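Handheld gripper demos, week whatever

Quick one before I lose the notes. 18th October and the Diltari write-up is still a page of bullets, so this is me thinking out loud instead of doing it properly.

Short version: we stopped teleoperating the arm for the small-object tasks. Everything now gets collected with the handheld gripper, the camera sits right on the tool, and the policy trains on what the tool saw. Same fingers on the arm at test time. Old idea, lots of people do it. What I wanted to know was how much the room matters.

Quite a bit, as far as I can tell.

First policy (call it A) – all demos from one desk at Bamthorpe, same lights, same chair behind it. Second one, B, same total number of demos but split over 5 desks. Then both tested on a desk neither had seen. Task is the boring one, reach into an open cubby, grab the small plastic thing, bring it out.

A got 5 out of 19. B got 17 out of 19. I ran A again becuase I didn't believe it and got 5 again, which is luck, but still.

On its home desk A is great. Better than B, even. Smooth, fast, no dithering at the lip of the cubby. Move it across the room and it drifts left and pokes the shelf. My guess is it was using the background to work out where it was – chairs, ceiling lights, whatever stays put – and the fingers and the object hardly counted. With a wide lens there's an awful lot of background to lean on.

Ourania Stefanou thinks I'm overreading it. Her version: A just never saw enough approach angles, and more desks means more angles for free. Fair. I can't separate the two with what I have. She wants one desk, lots of angles, same demo count. That's next.

Other stuff, no order.

Cropping the images tight around the fingers helped A a bit. 11 out of 19. Hurt B slightly. Haven't tried masking people out yet and probably should.
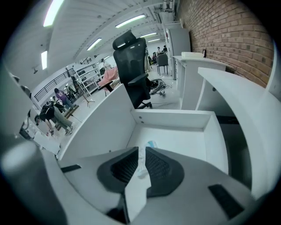

Latency. Forgot this in June and paid for it. Gripper width and camera were on different clocks and the offset wandered over a session, so the fingers "closed" late in the data and the policy learned to close late too. Marchal (our logging script, long story) now stamps both on the same machine. If your grasps look sleepy check this before you touch the network.

See-through objects are still bad. Over half of B's slow grasps are it hovering while it makes up its mind. No fix. Tried a bigger image, no differnce that I'd swear to.

Also threw out demos where I hesitated. Not sure I should have. The policy might need to see a recovery or two, and mine were all too clean after that pass. Kept the raw files on Latilau so I can put them back.

Todo: Ourania's angle run, masking, hesitation demos back in, then the write-up. Will post the angle numbers whichever way they go.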